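Flesum Simulation Kit: Progress Report to the Ferrand Fund
Reporting period ending 28th May
Prepared by Hervé Besson, Project Lead

1. Purpose of the grant

The Ferrand Fund supports the review of Flesum, a licensed software kit used to rehearse household robot tasks in simulated rooms before any trial on hardware. The review is carried out at the Skarnthorpe office and will advise the Fund on whether the kit should be offered to its partner colleges.

2. Work completed

Installation was finished in March. The kit's library lists 22 household tasks, and the team has prepared its own settings for those involving doors and cabinets. Each task is assigned 30 trial runs, with starting positions varied between runs. A total of 900 runs has been logged to date against a target of 1,000.

Handles have received the most attention. The cabinet work uses a black lever-style handle on a dark blue plate, and the approach begins with the gripper fingers open and well clear of it.

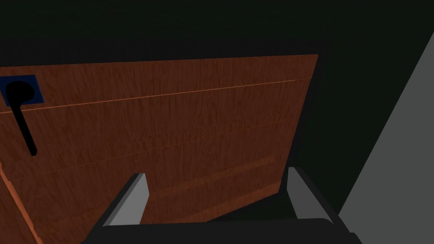 3. Assessment of the kit

The supplier, Zerkel, has answered all support requests within the agreed period. Staff found the room editor easy to learn. The written guide is less satisfactory: the section on joint limits is out of date, and the team has asked for a corrected version.

Room-scale views are of practical use to reviewers, as both arms can be checked against walls, windows and furniture at the same time. The colour of wood surfaces can be changed without altering the task. Rendering remains slow on the older office computers, and the team has moved longer batches to overnight hours.

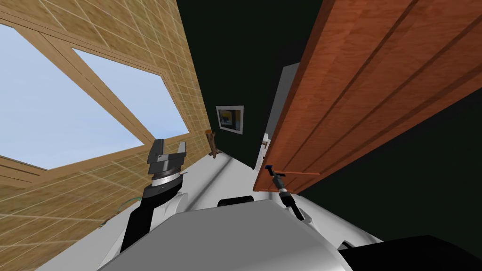 Flesum room view: two-armed robot beside an open door, with one gripper just below the lever handle.

4. Budget and next steps

Spending is within the approved amount. The licence fee has been paid in full and no change to the budget is requested. The remaining runs will be completed in the next period, followed by a written recommendation on renewal of the licence.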